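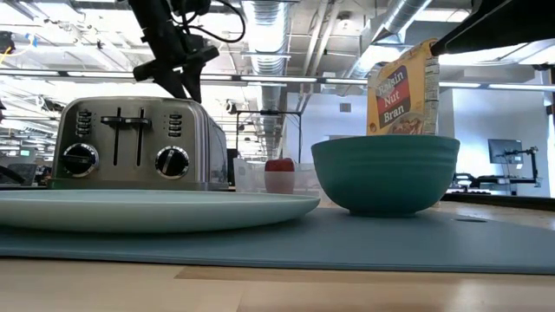 The breakfast table, with the mint plate, the teal bowl and the Raisin Nut Bran.

Breakfast at the Long Table
Posted 27/10/2022 by Ashley Lightfoot

I have been meaning to put up a breakfast page for ages, and since several of you wrote in after the Azimi tea set gallery asking for "more everyday things, please," I finally sat down and did it. I love a fancy table as much as anyone, but what I really enjoy is the stuff that comes out every single morning: cereal, toast, a piece of fruit, a plate you don't have to worry about.

The colors are what I keep coming back to. Kamran Vahidi, who helps me pick what goes on these pages, wanted everything white (he always does!), and I held out for the blue-gray mat with the pale green plate on it, and then that deep teal bowl, which has the nicest little ridges up near the rim. They're quiet colors, so one red apple goes a long way. I grew up in a house where the fruit sat out with the cereal and you were expected to have some of each, and I still lay a breakfast that way, even when it's only me and the radio.

The toaster is the big brushed steel kind that does four slices. I've wanted one that size ever since my sister's family started coming for a week every January, all 8 of them, and there I'd be with my poor little two-slot model, still making toast when the first ones up were asking about lunch. If you have a houseful even once a year, I say go for the four.

Bread in the toaster, and the cereal box up close

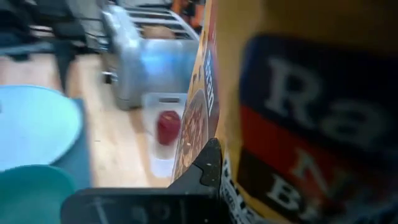 A few notes for the people who write in
The light wood of the tabletop shows up nicely in both pictures, and I do think a pale table makes breakfast feel earlier and fresher, though Kamran says that's all in my head. As for raisin cereal, I like mine with very cold milk and I eat it fast, before the flakes go soft. My mother let hers sit until it was practically pudding, and we never did agree on it.

Next up is the Grado picnic page, which has 95 pictures to sort through, so please be patient with me!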